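Ticket 3555 – mesh node in hall keeps dropping off
Last updated: October
Reading time: 2 min

Status: open, waiting on Drara

Same fault as last month, reopening. Hall node on the Vekilar mesh goes amber every evening, comes back by itself, then goes again. Main unit in the study is fine the whole time. Laptop on the cable never misses a beat so it's not the Clirnero line, please don't send me the modem reset steps again.

Setup: Clirnero modem in bridge mode, Vekilar main unit, hall node, node in the back bedroom. Firmware build 2411 on all of them. App is the Drara one, also current.

Log so far

7.40 pm – hall node amber. Back bedroom still green but crawling. App says "backhaul weak", then nothing.

7.55 pm – green again. Didn't touch it.

8.10 pm – amber. Power cycled at the wall. Came up green, lasted until I'd sat down.

8.30 pm – tried to pin the channel in the Drara app. Save fails with error 405. Tried from the browser page, same 405. So the channel setting can't be changed at all on this build?? Worth someone looking at seperately.

Next morning – factory reset the hall node, re-paired it beside the main unit. Pairs first go. Carried it back to the hall and it ran green all day. Amber again after tea.

Swapped nodes. Put the back bedroom one in the hall. Dropped out just the same, and the old hall one is now happy in the bedroom. So it's not the hardware, it's the spot or the time of day.

Swapped power packs as well. No change. Tried a different powerpoint on an extension lead, no change.

Turned off everything I could think of in the evening: microwave, baby monitor, telly box. No change. Neighbour's network shows up strong after 6 and looks to be on the same channel as ours. Would explain the evenings. Can't move off it becuase of the 405, see above.

Drara support reply (pasted): "Please confirm the node is clear of large metal or mirrored surfaces and advise the wall and floor type near the unit."

Answer to that – there's a big mirrored wardrobe in the hall, been there since before the mesh. Node worked next to it all winter on the old firmware. Walls are plasterboard as far as I know. Have tried the node further up toward the door and also down low, no real difference, maybe a bit longer between drops.

What I want:
- fix for the 405, or tell me how to set the channel some other way
- how to roll back to the build before 2411
- no more visits from the Dimitrov install crew unless they bring something new to try, last one just rebooted it and left

Pics: 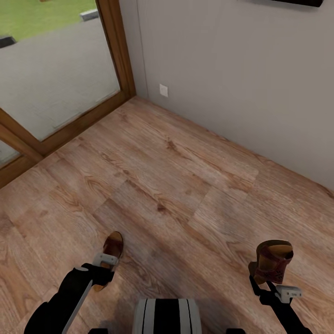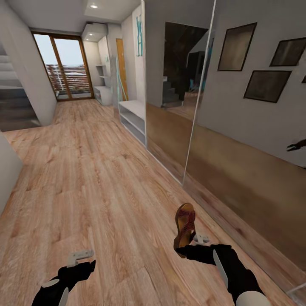
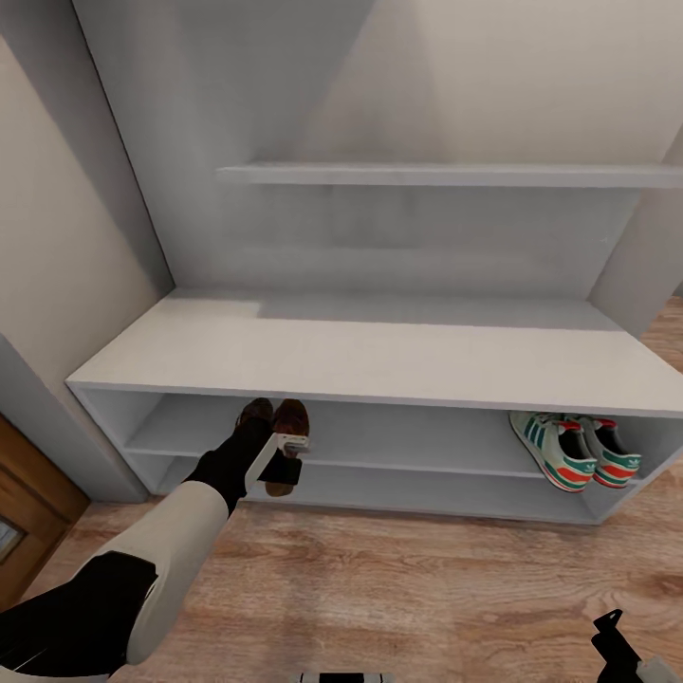
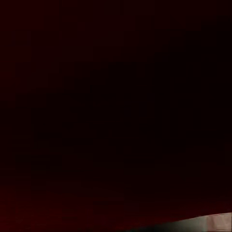

Second one is the hall with the mirrored wardrobe, third is the shoe cabinet.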